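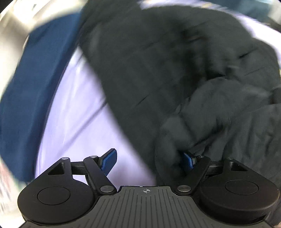
Chapter 5
Folding and Storing Outerwear

By the time you reach this chapter you have already folded a good many things: towels, pillowcases, T-shirts, and, if you kept up with the exercises, at least one fitted sheet. All of those have something in common. They are thin, they are soft, and once you press a crease into them they more or less stay put. Coats and jackets are another matter. They have collars that want to stand up, sleeves with a mind of their own, and a layer of filling that pushes back at you the moment you lift your hand. Plenty of people who keep a beautiful linen shelf still stuff their winter jackets into the bottom of a closet every spring and shut the door quickly, and I was one of them for longer than I care to admit.

When I began teaching the household course at Bredstead, outerwear took up a single page near the end of the handout. The students kept asking for more, so the page grew into a lesson, and the lesson has now grown into this chapter. Take your time with it. You will want a real jacket beside you as you read, preferably a quilted one, and a bed to work on. A table will do for a child's coat, but a grown person's jacket with the sleeves out needs more room than most tables have.

5.1 Getting to know the garment

Before you fold anything, spread the jacket out and look it over. Do up the front, or at least bring the two sides together, and run your palms slowly from the collar down to the hem. Quilted jackets are stitched in lines, sometimes straight across, sometimes in squares, and very often on the diagonal, and the filling sits in the channels between those lines. Your palms will find the places where it has bunched up. Pat these out gently with your fingertips, working along the channel.

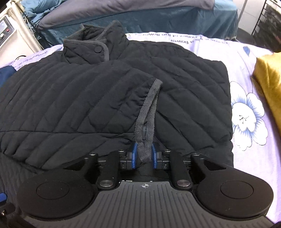 Sleeves deserve a few minutes of their own. Lay one across the body of the jacket and follow it down to the cuff, where you will usually meet a binding, a band of elastic, or a small opening with a snap. Cuffs collect more dirt than any other part of a coat except the collar, and a mark that goes into storage in April has had all summer to settle in by September. Hold the edge of the cuff between finger and thumb and turn it so you can see both sides. If it needs cleaning, stop and clean it, let it dry completely, and come back to this page afterward.

Then check the pockets! My colleague Mpho Fourie keeps a jar of what her classes have found in theirs, and it is mostly bus tickets and cough drops.

5.2 Laying it flat

A padded jacket holds a surprising amount of air, and much of the work of folding is simply persuading that air to leave. Open the garment out on the bed with the collar away from you. Smooth from the center toward the sides, then from the top toward the bottom, using the flat of your forearm if the jacket is a thick one. Small wrinkles across the channels are fine. What you are after is an even thickness, so that the folded bundle sits level on the shelf and doesn't tip over when you set a second one on top.

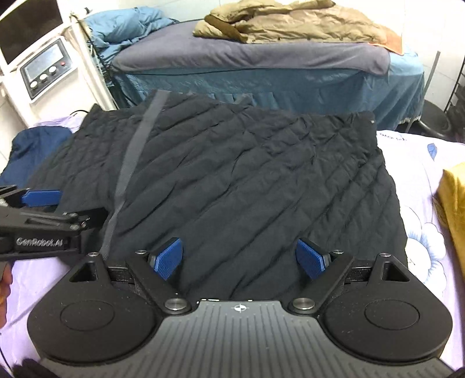
Figure 5.3 A black quilted garment spread flat over a bed. Note the diagonal ridges and the grey band.

Once the jacket lies evenly, leave it for a minute while you clear its place on the shelf. Section 5.3 takes up the first fold, which brings the sleeves in along the body, and we will go through it slowly, one side at a time.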